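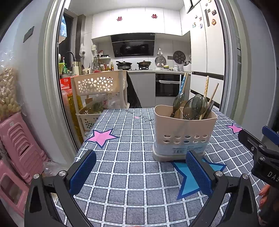
Part-time Kitchenware Tester, Grellwood

Bensaid checks household goods for retailers before they go on sale. We need a tester for the home goods bench, 16 hours a week, mornings only, on a fixed contract to the end of July.

Duties: load and drop tests on racks, holders and small storage items; checking printed labels against the order sheet; entering results by 1 pm each day. The current programme covers 127 product lines.

Applicants should be able to lift 8 kg and write a clear fault report. Laboratory experience is useful - it is not required.

Pay is £2,177 per quarter. Send a CV and a short covering letter to Delyth Harries, Bench Manager, quoting reference Clamura.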